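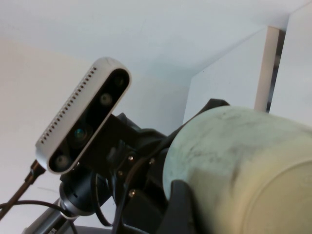
The camera has four round openings on its front. The black gripper is holding a pale container.

How does a robot pick up a cup?

Put a cup on a table and pick it up. It probably took you one second, and you didn't have to think about it. Your eyes found the cup, your arm moved, and your fingers knew how hard to squeeze.

A robot arm has to do the same jobs, but each job is done by a different part. People who build robots try out many versions of each part to see which ones work well together. At the Stornovcombe robot workshop, Benedita Gouveia and Milan Mulder spend most of their day doing this.

The parts

The arm is a chain of stiff pieces with joints between them. A joint is a place where the arm can bend or turn, like your elbow. The arm at Stornovcombe has 7 joints. Your own arm can bend and twist in about as many ways if you count the shoulder, elbow and wrist.

The gripper is the robot's hand. Many grippers have only two fingers, which close toward each other like a pair of tongs.

The camera helps the robot find things. A depth camera does something extra. It measures how far away things are. A normal photo of a small cup close up can look the same as a photo of a big cup far away. A depth camera can tell them apart.

The controller is the computer that tells the motors what to do. It works out how far each joint should turn and when the fingers should close.

Comparing two grippers

In October, Benedita and Milan compared two kinds of fingers. They called the first pair Grisness and the second pair Dilance. The Grisness fingers are stiff. The Dilance fingers have a softer pad on the inside.

To compare two things fairly, you change one thing and keep everything else the same. So both pairs were used on the same arm, with the same camera and the same controller. The objects were the same too. If Milan had used heavy cups for one gripper and light cups for the other, he would not know whether the fingers or the cups made the difference.
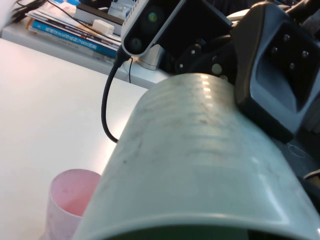 A gripper finger against the side of a large container, with a pink cup standing on the table.

Round things are a hard test. A box has flat sides, so a flat finger can touch a lot of it at once. A cylinder curves away, and a flat, stiff finger may touch it only along a thin line. If the fingers close a little too high or too far to one side, the cylinder can roll or turn.

Squeezing harder does not always help. A thin plastic cup can bend, and then it may slip out. The robot needs a squeeze that is strong enough to lift the cup and gentle enough to keep its shape.

Benedita and Milan made 458 tries altogether, half with each pair of fingers. A try counted as a success if the robot lifted the object and held it for 4 seconds. The robot failed 93 times. Most of the failures came from the stiff fingers, but the soft pads had a problem of their own. They were thicker, so they did not fit well into small spaces between objects.
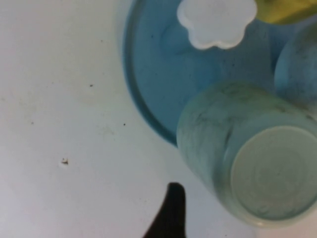
When things sit close together, the fingers need room to slide in. The robot has to choose which side to come from. It might need to move one object before it can reach another. A cup lying on its side needs a different plan from a cup standing up, because the fingers have to come at it from another direction.

Where should the camera go?

Some robots have a camera on a stand beside the table. It can see the whole table, but sometimes the arm gets in the way. Other robots have a camera near the wrist. It moves with the hand and gets a close look, but a large object in the gripper can block much of its view. Many teams use both kinds and let the controller put the information together.

Try it yourself

You need two wooden spoons, a plastic cup, a small box and a friend.

Hold one spoon in each hand. These are your stiff fingers. Try to lift the box, then the cup. Lay the cup on its side and try again. Do each one 7 times and write down how many times you succeed.

Now wrap a thick sock around the end of each spoon and repeat the test. Use the same cup and the same box.

Last, close one eye and reach for the cup with the spoons. Ask your friend to move the cup a little between tries. Is it harder to tell how far away it is?

Words to know

Gripper: the part of a robot that holds things.
Joint: a place where a robot arm can bend or turn.
Depth camera: a camera that measures distance.
Controller: the computer that tells the robot how to move.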